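Hand-held gripper demos: start recording before or after the fingers reach the handle?
Posted in Data collection

Stepan Koval
I'm collecting grasps of handled objects with a hand-held gripper, 700 so far out of a planned 2000. Half my clips begin with the fingers already at the handle. Will the policy learn the approach from the rest, or do I redo them?
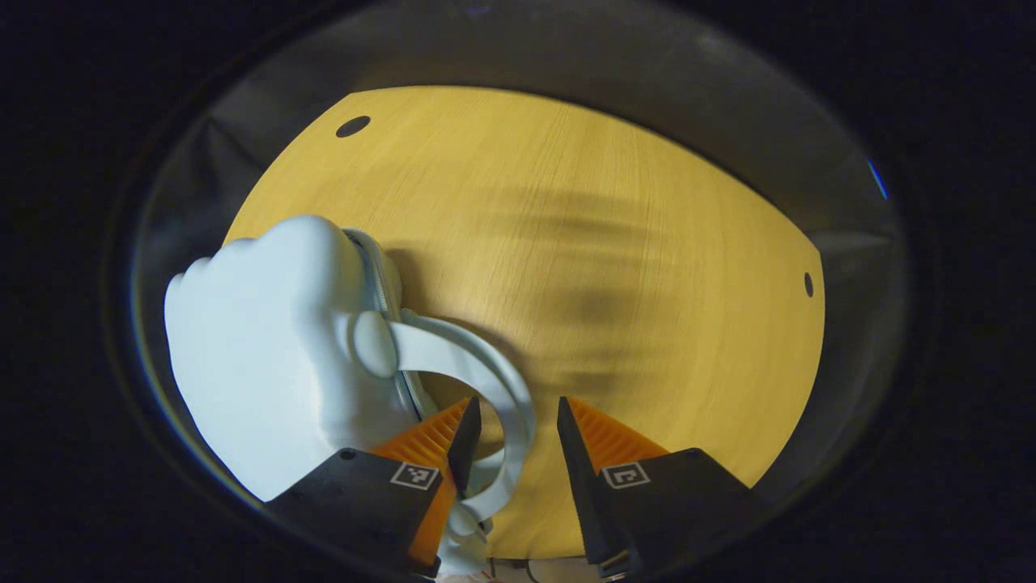 Pale blue piece on the wood top, left finger on the handle loop.

Asabe Odukoya
Redo them, or keep them in a separate folder. A clip with no approach teaches closing and lifting only. Start with the gripper well back and vary the side you come from. Also check that both finger tags stay readable the whole way — we lost some 3000 frames to shadow on one tag.

Vitalii Tymoshchuk
just get more data

Maureen Inskip
I'd keep them. We mixed short and full clips at Ernbridge and it trained fine, but we labeled the start of each clip by finger width. Try 2 small runs, with and without, before you throw anything out.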